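Clear plastic dome
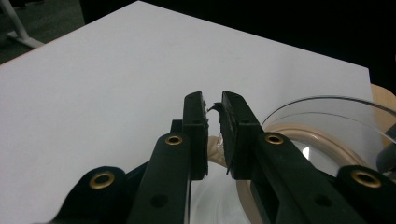

A clear plastic dome is a hollow, rounded cover or vessel made from transparent plastic, used to shut something in while leaving it in view. Domes are found over cakes and cheese, over seedlings, over models and clocks, and as the raised lids of disposable food tubs. Most are colourless. On a table the body of a large dome can be hard to make out, and it is often the curved top edge that gives its shape away, showing as a thin grey rim where it reflects the light. Flatter pieces of clear plastic, such as the sides of a small container, tend to catch the light in bright white patches instead.

Names

The words dome, cloche and cover are used loosely and overlap. In catering, "dome" usually means a cover that rests on a plate or board, and "dome lid" one that clips to a tub or cup. Gardeners mostly say "cloche" for a single cover placed over a plant and "propagator lid" for a larger one that fits a seed tray. Shops selling display goods often use "dome" only for tall covers with a round base, and call square ones "cases".

Materials

Three plastics account for most domes in household use. Acrylic is stiff and very clear, and is used for display covers and the better sort of cake cover. It chips if dropped on a hard floor. Polystyrene is cheaper and also clear, but it is brittle and cracks easily at the rim. PET is thin, light and slightly springy, and is the usual choice for throwaway lids. Polycarbonate is used where a cover has to stand up to knocks, as in canteens, though it costs more and can go yellow with age.

Manufacture

Thin domes are made by heating a sheet of plastic until it is soft and drawing it over or into a mould by suction. The sheet stretches as it is drawn, so the wall is usually thinner in some parts than in others. Thicker acrylic domes may be blown: a heated sheet is clamped round its edge and raised with air pressure until it reaches the height wanted. Small, rigid domes with a knob or a shaped rim are more often injection moulded in one piece. A moulded dome may have a faint mark where the plastic entered the mould.

The rim may be left plain, rolled, or turned outwards as a flange. A rolled rim is stiffer and more comfortable to hold. A flange allows the dome to be fixed to a base, or to snap over the edge of a matching tray.

The Loreck range

The Loreck was a range of household domes sold by the firm Drolero, of Brunton. It was drawn up by Gervásio Vieira, who had earlier worked on shop display fittings. The range was made in two sizes and shared one pattern of base. The larger dome was 38 cm across and was meant for cakes and pies; the smaller was sold for cheese and butter. The first catalogue, issued one September, listed 354 articles in all, and the domes took up a page near the back. Early pieces had a separate screwed knob, which worked loose in use, and later ones had a knob moulded with the body.

Parveen Haque's Vurari handbook of kitchen plastics treats the Loreck at some length. Haque notes that bases turn up more often than domes, and that many surviving domes have fine cracks close to the knob. The maker's name was pressed into the underside of the base only, so a dome found by itself is difficult to identify.

Care

Clear plastic scratches more easily than glass. Domes are normally washed by hand in warm water with a little washing-up liquid and a soft cloth, then left to drain or dried with a clean towel. Dry dusting can drag grit over the surface and leave fine lines. Scouring powder should not be used. Spirit-based cleaners may cause acrylic to craze, and thin PET will lose its shape in water well below 100 °C. Light scratches in acrylic can be reduced with a plastic polish, but those in polystyrene are seldom worth treating.

Domes of the same size can be stacked if a sheet of paper or cloth is laid between them. Stored without one they may grip each other tightly, and pulling them apart can split the rim.

See also

Bell jar
Cake stand
Cloche (gardening)
Food container

Page last changed 8/3/23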